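The table from Drorndale

In June we moved to the flat in Drorndale, and the first thing I bought was a table. It is 104 cm long, second-hand, and it cost me 18 dollars at the Indum shop behind the station. The colour is very light, almost cream, and I like how the grain goes in long soft waves across the top.

My old table was 96 cm, so I gained a little. I know this sounds like nothing, but now I can have the sewing and my tea on it at the same time.

Only the marks I did not like. There are three of them near one corner, greyish, going more or less the same way as the grain. In the shop I did not notice them. At home, by the window, I saw them at once. My guess is old glue, but I am not sure.

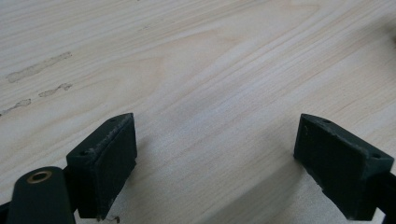 What I want to try

First, warm water with a drop of dish soap and a soft cloth, always along the grain. If this does not help, I have a tin of Wundeck cleaner from my neighbour, who used it on her shelves. I will test it underneath the table before I put it on the top, and wait 2 days to see if the colour changes.

I don't want to sand it. If it is veneer, I could go through it very fast, and then I would have a bigger problem than three grey marks.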